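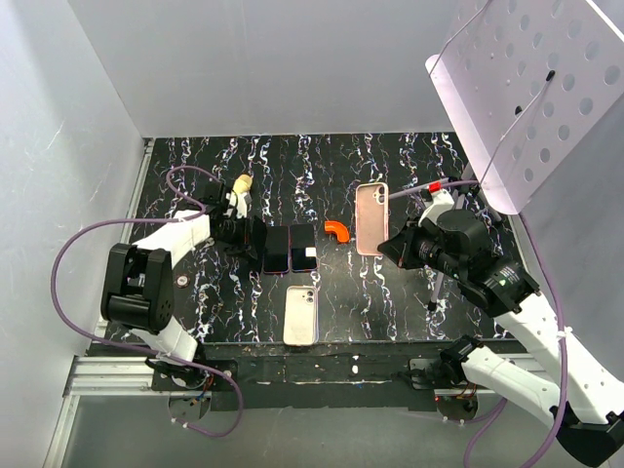

*Cell 2, left and right arms at the table, phones and the orange elbow out.*

**ninness_bench** wrote:

Looking for opinions on cable routing before I rebuild this. Two arms, one purple cable per gripper, looped back along the arm and down toward the front edge. Electronics are mounted low, under the arm bases. The left gripper drops off the bus at random when the wrist rolls past its midpoint. It reports a comms timeout, then comes back after a power cycle. The right one has never done it. Same firmware, same cable part number from Trillunano.

Done so far: reseated both ends, swapped the gripper (fault stayed on the left), dropped the bus speed one step. No change.

---

**kerf_and_shim** wrote:

Your left loop is too long and runs around the joint. Every wrist roll puts the bend in the same few inches of cable. The right one goes up over the top of the gripper first, so it has somewhere to move. I would replace the left cable and copy the right side.

---

**Makville_Tech** wrote:

Disagree. Shortening a loop on an arm like that is how you pull a connector. We run 30 of these and the failures are at the plug, at the strain relief -- not mid-span. Check for a clamp at the wrist. If there isn't one, the plug is taking the whole load.

Also, what is the controller board under the left base screwed to? If it's bolted to the same structure as the arm, look at the terminals. Ours back out.

---

**kerf_and_shim** wrote:

> the failures are at the plug

On yours, maybe. I cut open 7 bad cables last year and 5 had broken conductors well away from either end. Depends on the jacket. The stiff ones work harden.

---

**ninness_bench** wrote:

No clamp at the left wrist. I haven't checked the right one yet. Board is on standoffs, screws were tight, but one terminal on the left board took most of a turn.

Did a continuity check with the arm powered down, flexing by hand. Meter flickers on one data line when I bend the cable near the plug. Could be either theory.

---

**chuang_rev_b** wrote:

Near the plug is Makville's answer. Cut it back two inches, re-crimp, and see if the flicker goes with the offcut. Use the Chuang printed clamp, the split one, and leave slack on the gripper side so the wrist can reach both limits without going tight. Jog it slowly through full travel before you run anything.

---

**kerf_and_shim** wrote:

Re-crimping a cable with that many hours on it is a waste of an evening. Fit a new one and log the cycle count. I change mine at 2,000 hours whether they fault or not.

---

**ninness_bench** wrote:

New cable and clamp on the left, old one kept for dissection. Terminal retorqued. Wrist jogged to both limits, no timeout yet, but it has gone a full shift without one before. Bus speed is still down a step and I'm leaving it there for now. Does anyone have the torque figure for the small terminals? The Trillunano sheet only lists the large ones.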